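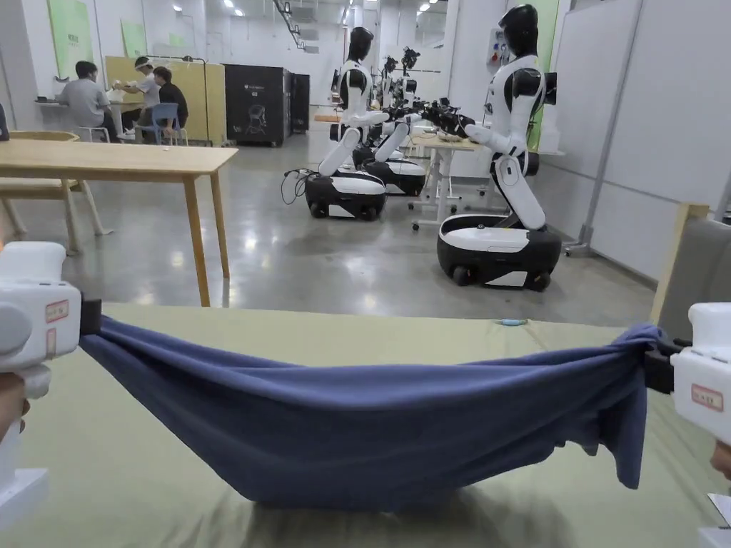
Fig. 4. Dark blue cloth held taut over the mat.

Section 3: Your first load of darks

You've leveled the machine, hooked up the hoses and run the empty rinse, so now comes the fun part! The Dusevov has a cold cycle made for blues, blacks and deep greens, and once you've tried it on an old favorite shirt you may find yourself digging through the closet for more.

3.1 Sorting

1. Turn the dial to DARKS. The drum light comes on and stays on while the door is open.
2. Check the pockets, close the zippers and turn printed shirts inside out.
3. Keep towels and fleece out of this load. They shed lint, and dark cotton picks up every bit of it.
4. Fill the drum no more than two-thirds full. Clothes need room to tumble, and a half load comes out great too.

Note: New jeans can lose a surprising amount of dye. Wash them alone the first 2 times, then let them join the rest.

3.2 Adding detergent

1. Pull the drawer out until it clicks.
2. Pour liquid detergent into the left cup, up to the lower line. For powder, flip the gray flap down first.
3. Leave the softener cup empty for sportswear.
4. Push the drawer all the way in – you'll hear a second click.

CAUTION: Never pour bleach into the left cup. Bleach has its own cup on the right, and it is locked out on the DARKS cycle. 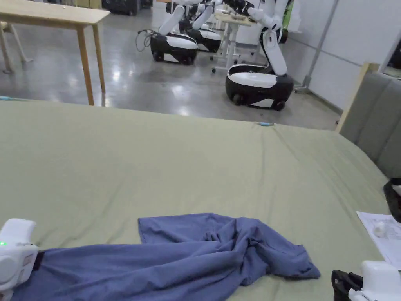 Temitope Ajayi wrote in to say that the lower line looked like far too little soap for a family load, and that she went back to it only after her black T-shirts kept drying with chalky streaks. The streaks stopped within a week, and she now uses the lower line for everything except muddy soccer socks.

If you have hard water, go up to the middle line and add an extra rinse (press RINSE + once before you start).

3.3 Starting the cycle

1. Close the door firmly. The lock icon turns solid.
2. Press TEMP until the display reads COLD.
3. Pick a spin speed. Medium is lovely for shirts and knits, and high is fine for denim.
4. Press START and hold it for two seconds.

Forgot a sock? Press PAUSE during the first seven minutes and the door will unlock as soon as the water level is low enough. After that it stays locked until the drain.

3.4 Drying and smoothing

Take the load out soon after the chime. Give each shirt one good snap by the shoulders, then smooth the collar and button strip with your palms – this saves so much ironing!

1. Hang shirts by the hem, inside out, away from direct sun. 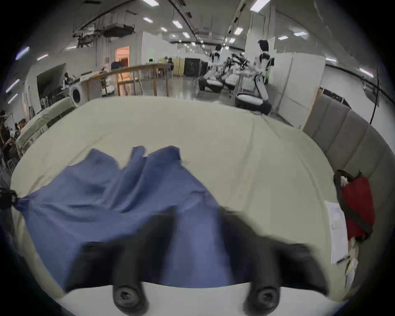
2. Lay knits flat on a rack and pull them gently back to shape.
3. If you use a dryer, choose LOW and set the timer for 15 minutes. Check, then add more time if the seams still feel damp.
4. Leave the washer door and drawer open a crack so the inside can air out.

CAUTION: Let the dryer drum cool before you reach in to clean the lint screen.

For stains that are still there after washing, skip the dryer and go to Section 5.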